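# Chapter 7: Costs That Stay Home

Most people who start a business can tell you what they charge. Ask what it costs them to be open on a slow morning in January and they look at the ceiling. This chapter is about the ceiling, which has to be paid for whether anyone looks at it or not.

In Chapter 6 we treated cost as a single number that followed output around like a well-trained dog. Real costs are less obedient. Some rise when you sell more, some stay exactly where they are, and a few wait politely until you have signed the lease and then introduce themselves.

## A Business With Too Many Chairs

Consider Clurkico, a party rental firm in the town of Sanine. It owns 696 folding chairs, a smaller number of tables, and a van with opinions about hills. In June it could rent out every chair twice. In January the chairs sit in a warehouse on Gutura Road, being chairs at no one.

The warehouse rent is the same in both months. So is the insurance, and so is the loan on the van. These are **fixed costs**: within the period we are looking at, they do not change with the number of chairs rented. Fuel, cleaning, and the hourly wages of the loading crew are **variable costs**. They rise as more chairs go out the door, and when none go out, they fall to nothing.

Now suppose a customer calls in January wanting 70 chairs for a retirement dinner and offers a price below what the owner calls "our cost." The owner has worked out this cost by adding up everything the firm spent last year and dividing by the number of rentals. The figure is correct and, for this decision, nearly useless. Much of it is rent that will be paid whether or not anyone retires. The question to ask is what this one order would add to the bills, and whether the customer is offering more than that.

The owner turned the order down on principle. The principle cost the firm a modest profit, and we will work out how modest in Section 7.3.

## Before You Read On

By the end of the chapter you should be able to:

- sort a firm's expenses into fixed and variable, and defend your choice when a classmate disagrees
- calculate average and marginal cost from a short table
- explain why a rental firm may accept a low price in January and refuse the same price in June
- recognize a **sunk cost**, preferably before you have thrown more money after it

You will need the cost table on page 19 and a calculator. The Ung Bakery problem returns in the exercises, with a larger oven.
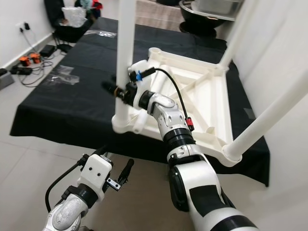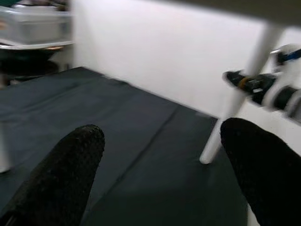

*First, a white plastic chair, upside down. Second, a dark tablecloth.*

**Maren Tolliske**
Lecturer in Business Economics and author of Part Two

## 7.1 How Long Is "Fixed"?

A cost is fixed only for a while. Clurkico cannot leave its warehouse tomorrow, but the lease does end, and on that day the rent becomes a choice again. Economists call the period in which at least one input cannot be changed the **short run**. It has no set length. For a lemonade stand it may last an afternoon; for a power plant it may outlast the people who approved it.

Begin with the table. Cover the right-hand column, mark each expense F or V, and then compare. If you marked the phone bill with a question mark, keep it. We come back to that bill in the next section.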